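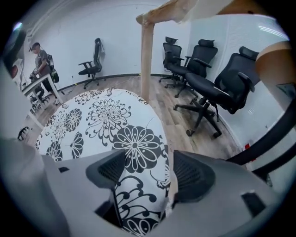
Round cushion, black flower print on white.

1/ Notes on washing printed cotton at home in a hard water area. I've kept a log since June and the results are settled enough to write down. Long thread, mute if you don't care about laundry.

2/ Water first. Helbridge is supplied from chalk and the kettle furs in a fortnight. Hard water ties up soap and some of the detergent, so a dose that works in a soft water town leaves grey film on white cotton here. Most "faded" black prints I've been shown were not faded. They had film on them.

3/ Test for film: wet a patch of the black area with clean water and look at it in daylight. If it goes properly black while wet and dull again once dry, suspect residue or surface fuzz. If it stays brownish while wet, the dye or pigment has gone and washing won't bring it back.

4/ Dye and pigment are different things. Reactive dye bonds to the cotton. Pigment sits on top in a binder. Rub with a damp white cloth: a bit of colour early on is normal with either. Feel is a better clue. Pigment prints are often slightly stiff where the colour is, and they wear at the folds and along the piping.

5/ Drum load matters more than I expected. Pigment prints are damaged by rubbing, and a packed drum rubs. I now wash covers inside out, zip closed, with nothing heavier than a pillowcase. No jeans, no towels. Half a drum at most.

6/ Temperature: 30 for black on white. At 40 I got more shrinkage and no visible gain in cleanness. Grease is the exception, and I treat that by hand first with washing-up liquid, left ten minutes and rinsed.

7/ Spin. Our machine is an old Bernent and the dial offers 600, 800 or 1200. I use 800. At 1200 the creases set hard enough that the iron has to be hotter than I like near pigment. Iron on the back only.

8/ Softener: none. It coats the fibre and makes the next wash harder to judge. For the film I use citric acid, 13 g dissolved in a litre of warm water, cover soaked for 7 minutes, then a full rinse. Do not mix it with bleach of any kind. Do not put it in a drawer that still has powder in it.

9/ Inserts. Feather goes to someone with a big dryer. Polyester fibre can be washed if the drum is large enough, but round inserts clump at the rim and need pulling apart by hand while damp. I gave up on one and bought a new pad from the Dedby market. It's firmer than the old one and sits better in the cover.

10/ Measure the pad and the cover separately before ordering. Covers are sold by the finished size along the seam, pads by whatever the seller fancies. For a firm cushion the pad should be slightly larger than the cover. For a soft one, the same size.

11/ Drying: flat, out of the sun, on an airer with a towel under it. Round covers hung from one peg go oval. The seam takes the weight and the grain pulls. Mine went back into shape with steam, but it took two goes.

12/ Someone asked about the powder. It's Fikre unscented, the 200 wash tub, dosed by weight. The scoop is useless – it varies by a third depending on how settled the powder is. Kitchen scales, tared with the cup on.

13/ For anyone keeping a log: date, load, dose, temperature, spin, and one line on how it looked dry. My spreadsheet is on row 1148 but that includes all the shirts. The cushion covers are a small tab at the end.

14/ Wool is a separate thread. I haven't got enough entries for it yet.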